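Ginbridge, August 25, 2022

## Bumden publishes house rules for robots that pack and sort

The technology center Bumden in Ginbridge has published a set of working rules for small robot arms that handle household goods and food on a table. The text has 181 rules and is free to read. It was written together with the firm Oltunitz, which makes control software for such arms.

The work began last November, after several laboratories asked for the same thing. Each of them had its own habits for how to set up a table, when to stop the arm and what to write down. The results were difficult to compare.

"We had good machines and very different paperwork," said Roel Bosman, who led the writing. "One team stopped the arm when a person came near the table. Another team only slowed it down. Both were sure that this was normal."

Under the new rules, the arm must stop fully before a hand enters the work area. Food and cleaning or body care products must be kept in separate containers, also when the packages are closed. Cables have to be checked at the start of every shift, and the gripper fingers must be wiped after contact with food. Every failed grasp is recorded, including those where the object was only moved a little.
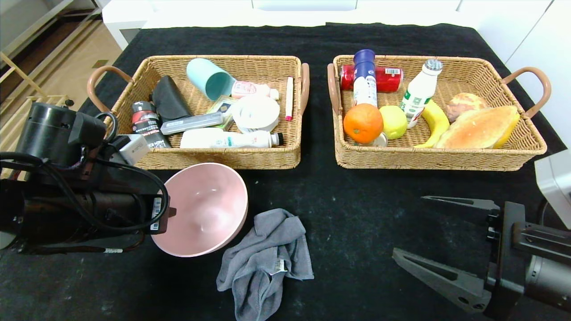

A part of the text that was much discussed is the one on mixed loads. Bosman said that soft and round things, for example fruit or bread, need a lower grip force than bottles and cans, and that the operator should set this before the session starts. The draft received 355 comments, and more than 1000 test runs were made with it before the final version.

Oltunitz will use the rules in its own training courses from November. The older safety guide of the center, from 1996, stays valid for large industrial arms behind fences. Comments on the new text can be sent to Bumden until the end of the year.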